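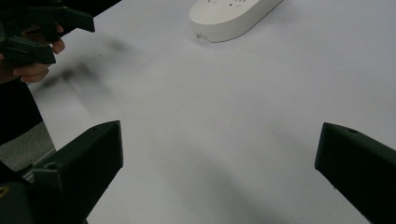 1/ Things I have learned from sharing a home office with my mother-in-law, a thread. Get a cup of tea, I am not known for being brief and I have been saving these up since February.

2/ Some background first. Precious Chauke (that is her full name and she likes it used in full, so there you go) moved in with us when her building in Dollen was sold. She does the books for a small upholstery firm called Du Plessis, and she has done them for 18 years, on paper first and then on a computer she still calls "the set."

3/ I work from the same room. We have one long white table between us and two chairs, and for the first week we said "sorry" to each other so often that my husband asked if somebody had died.

4/ The first real lesson was about talking. I am a chatter, as you all know, and she is a person who adds up columns under her breath. If you speak to her in the middle of a column she has to go back to the top, and she will go back to the top, and you will hear every number again. Now I wait for the pencil to go down. Pencil down means you may speak!

5/ Second lesson, lunch is at noon. I used to eat crackers over my keyboard at whatever hour I remembered I had a body. She will not have it. We go to the kitchen, we sit, we have soup or last night's rice with an egg on it, and we don't bring our phones. I get more done in the afternoon than I have in years and I'm a little annoyed about it.

6/ Phone calls were harder. She is on with suppliers by 8 and she believes the person in Solby can only hear her if she helps the wire along a bit. I moved my own calls to after 3, when she takes her walk, and two of my clients told me they like the later time better anyway.

7/ We did have one proper disagreement, over the window. She wants it open, I want it shut, and this went on for 4 days with a lot of polite getting up and sitting down. We settled on open in the morning and shut after lunch. I bought a cardigan. It's a very nice cardigan - green, with pockets.

8/ What I didn't expect was how much I would like having somebody to be bored with. When the Lorex account went quiet and I was sure I'd done something wrong, she looked over her glasses and said "they are on vacation, child, people go on vacation." They were on vacation.

9/ She has been offered a place near her sister, with a spare room she could use for the books. She hasn't decided, and I am trying very hard to be a grown-up about it and not mention the soup.

10/ Anyway, if you share a workroom with family, tell me how you split up the day. I especially want to hear from anyone who has solved the window.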